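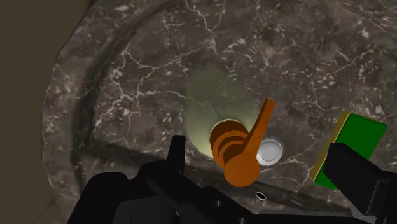
Credit: Lisell

Home | News | Business | Sport | Jobs | Contact

Skelcombe stone yard to reopen in May

Mon 13 November

The stone yard at Skelcombe will reopen in May under a new owner, Etedov, which has signed a lease on the site and the two cutting sheds behind it.

The yard closed last winter when the previous tenant moved its work to the coast. Etedov sells dark veined marble and other stone for counters, floors and bathrooms, and plans to cut to order for builders and homeowners.

Site manager Jae-hoon Yoo said the sheds need a new roof and a system to recycle the water used by the saws. Work on both starts next month.

The town approved the plan with limits on truck traffic. No deliveries are allowed before 7 a.m. or on Sundays, and trucks must use the north gate. Neighbors had asked for a wall along Mill Road, and Etedov agreed to build one 400 feet long.

The company expects to hire saw operators and drivers in the spring. A showroom may follow, but no permit has been requested.

Sign up for our weekly newsletter. You can unsubscribe at any time.

Contact the newsroom | © Lisell | Back to top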